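About Plesico

Who we are

Plesico is a small company that builds and tests hand-held grippers and the software that learns from them. Our subject is soft household goods: blankets, quilts, towels, pillowcases, clothing. Chiến Mai and Liên Lương started the company in a rented unit in Kumholm, and we are still in the same building, one floor up.

Our customers are laundries, care homes and equipment makers who want machines that can pick up cloth and put it down somewhere useful. Our longest-running customer is Stosova, a linen service that handles bedding for short-stay housing.

What we do

People use our grippers by hand to do ordinary jobs such as pulling a blanket straight or lifting one layer off another. The recordings are used to train robot arms fitted with the same jaws. We design the linkage, cut the plates, assemble the tools and repair them when they come back. Most repairs are worn fingertips and pivot screws that have worked loose.

The June fault

Customers still ask us about this, so we keep an account of it on this page.

On Jun 25, 2022, a robot arm in our test room closed its jaws on a folded quilt and did not open them when told to. The arm went on to its next position with the quilt still held. The quilt was caught under a table leg, the arm kept pulling, and the table tipped over. Thư Thân was standing on the other side of the safety line and was not hurt. She pressed the stop button. The arm stopped, but the jaws stayed shut, and it took two people to free the cloth.

We took the tool apart the next morning. One pivot screw had backed out far enough to let the linkage pass its end point and lock. The software had sent the open command and had not checked that the jaws opened. Either fault alone would have been a nuisance. Together they moved a table.

Lộc Bạch then checked all 51 grippers we had in use, including those out with customers. Four had a screw that was looser than it should have been. Customers were called the same day and asked to set their tools aside until they had been checked.

What we changed

Pivot screws are now fitted with thread lock and marked with a paint line on the back, so a turned screw can be seen during inspection.

The linkage has a hard stop and cannot travel past its end point.

The arm does not move after an open command until the jaw sensor reports open. If there is no report within two seconds, it stops and waits for a person.

Pulling force is limited. If cloth is snagged, the arm gives up.

Every repaired tool goes through 100 open-and-close cycles on fleece and another 100 on quilted cotton before it leaves the bench. We ran 1,048 cycles on the first redesigned linkage, which we call the Ngô linkage after the street we are on, and it did not lock.

Reporting a problem

Candela Esteban handles safety reports. If a gripper sticks, slips or feels loose, stop using it and write to her through the contact page. Include the number stamped on the tool and say what kind of cloth it was holding. Please don't tighten the screws yourself before sending it in. We need to see them as they were.

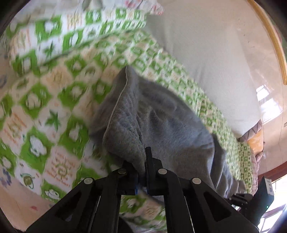 Gripper holding the edge of a gray fleece blanket over a patterned quilt.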